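Budgeting the second arm before buying the first 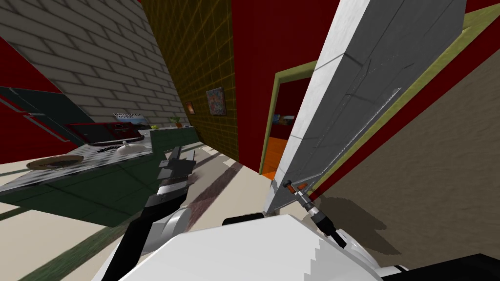

Weston Plonex

The quote for the two-arm base came in on a Friday and I have spent the evenings since then in the simulator, trying to decide whether the second arm belongs in this year's budget or next year's.

The simulated kitchen is one of the stock ones, with a checkered countertop, a small appliance with a red top and a doorway to the next room. I care about the tall white panel. Large flat parts are most of what the machine would handle in my shop, and they are the reason a single arm looks doubtful on paper. In the view at the top the right gripper has contact near the panel's bottom corner and the left one is free. One contact point on a part that size means the wrist takes whatever torque the panel produces, and the wrist rating is the number I would be paying for.

Current figures, in dollars:

Second arm, Tilus, with controller: 3,514
Spare finger set, per arm: 230
Lead time on the arm: 31 weeks
Simulator license: 6 months, already paid

The lead time matters more than the price. If I order the base with one arm and add the other later, the wait starts over, and the mounting plate has to come off for the retrofit. Tilus does not charge for the plate. They do charge for recalibration, and they have not given me a fixed price for it. I have asked twice.

Fingers are a separate line. I plan on two sets per arm in the first year and one per year after that. The two sides don't need the same end effector, so I am pricing them separately. Flat fingers suit the small items. For panels I want something with a narrower tip that can get at an edge, and Sun sells one that fits the same flange. The adapter is extra and was missing from their first quote.

Things I have not priced yet: a floor anchor, cable covers, and the electrician. The base draws more on startup than the outlet by the bench is rated for, so a new circuit is likely.

My plan is to run the panel task in both configurations until the license expires and log peak wrist torque for each. If one arm stays under 80 percent of rating on the largest panel, the second arm moves to next year. Otherwise I order both together and the table saw waits. I'll post the torque logs when I have a full set.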